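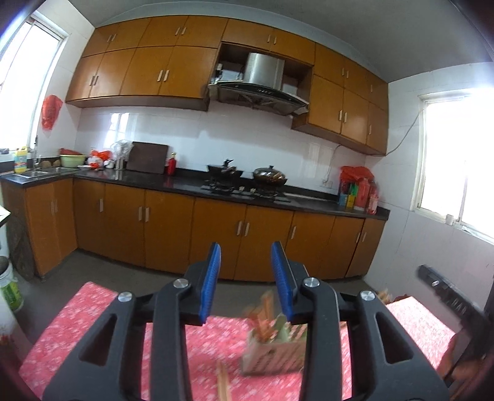 A column shift is a gear lever that lives on the steering column instead of the floor, and if you grew up with old vans and pickups you'll know it as "three on the tree". The usual layout has 3 forward speeds and reverse, all worked by one long thin lever poking out under the wheel. I've been driving and mending these for 16 years and I still explain them badly in words, so I tend to do it at the kitchen table with whatever's there. Chopsticks are perfect! Lay one down for the lever, another for the rod that runs down the column, and a couple more for the links to the gearbox, and there's your whole mechanism.

How it works

Pull the lever towards you and you pick up one arm at the bottom of the column, the one for first and reverse. Let it spring away and you pick up the other, for second and third. Moving the lever up or down then turns whichever arm you've caught, and a rod carries that along to the side of the gearbox. First is towards you and down, reverse is towards you and up, second is away and up, third is away and down. (Some makers did it differently, so do check before you set off in somebody else's truck.)

History

American cars took to the column shift in the late 1930s, mostly to clear the floor so that three people could sit across a bench seat. Pickups kept it long after most cars had gone over to floor levers or automatics. I think that's partly down to cost and partly habit, as farmers knew the pattern and liked having room for a dog.

Common faults

The famous one is the jam between first and second. The bushes wear, the two arms stop lining up, and the lever ends up holding both at once. You then get out, open the bonnet and push the arms level by hand, usually with a queue behind you. My own worst was at a roundabout in December, with Ismail Morsy in the passenger seat shouting directions out of a manual for a different truck.

Sloppy rods are the next thing to look for. Heino Adomaitis, who taught me most of this, wouldn't touch the adjustment until he'd changed every grommet, and he was right. I've used the Flodell bush kit on two trucks and got on well with it. The Catard one was cheaper but the lower bush needed a lot of filing before it would go on, so I wouldn't buy it again.

Adjustment

Put the gearbox in neutral, slacken both rod clamps, and line up the two arms at the foot of the column. A drill bit pushed through the holes will hold them if your column has holes. Tighten the clamps, take the bit out and try every gear with the engine off. I allow 30 minutes, plus 5 for finding the drill bit again.

Conversions

Floor-shift kits have been sold for decades and plenty of people fit them. Dalia El Ouafi put a Filali floor lever in her pickup and loves it. I drove it and missed the column lever the whole way home, but then I'm fond of the clunk.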